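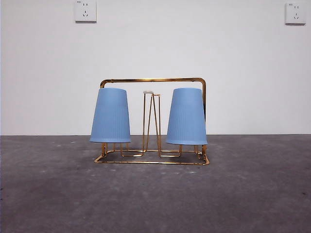

Gold wire rack, two blue tumblers, centre prong free.

Prutavholm rack: cups sticking on the prongs

drybench_
Bought the Prutavholm in January for the laundry. Base measures 190 mm front to back. It's sold as a drying rack, but tumblers parked upside down hold water at the closed end, and a tapered cup can wedge if you push it down. Anyone modified theirs?

kelpline
Don't push it down. The cup should hang from its base on the prong tip, with the rim clear of whatever is underneath. If the rim touches, airflow stops and you get a ring of condensation.

tarn_ash
Disagree on the tip. Mine (Wulham, same layout) came with hard caps and a 500 mL tumbler rocks on them. I pulled the caps and fitted silicone tube. No rocking since.

drybench_
Are the caps glued on the Wulham? The middle prong on mine has a small white one and I'd rather not snap it.

tarn_ash
Friction fit. Warm water, then twist. Can't speak for the Prutavholm.

kelpline
Bare wire ends will mark plastic. I'd leave them on.
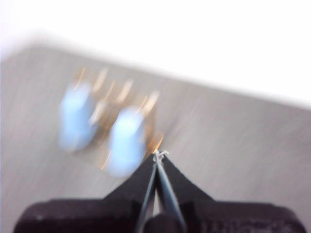 hexkey_north
Plating is the bigger issue in my experience. I ran a Hinine rack for almost 429 days before the finish went at the joints, and the colour on those started out much like this one, golden-orange where it shows around the light blue cups. Salt air did most of it. Wipe the wire dry and keep it off bare concrete, which stays damp longer than you'd think.

drybench_
It lives on concrete. Would a tray help?

hexkey_north
A tray traps water against the base wire. Use four rubber feet.

tarn_ash
Or buy stainless. The Kokkonen is 700 g and doesn't shift when you lift a cup off one side.

kelpline
Weight is irrelevant if the load is balanced. Fill opposite prongs first.

tarn_ash
Nobody in my house is going to load a cup rack in sequence.

drybench_
Feet ordered, caps staying on. Will report back on the condensation.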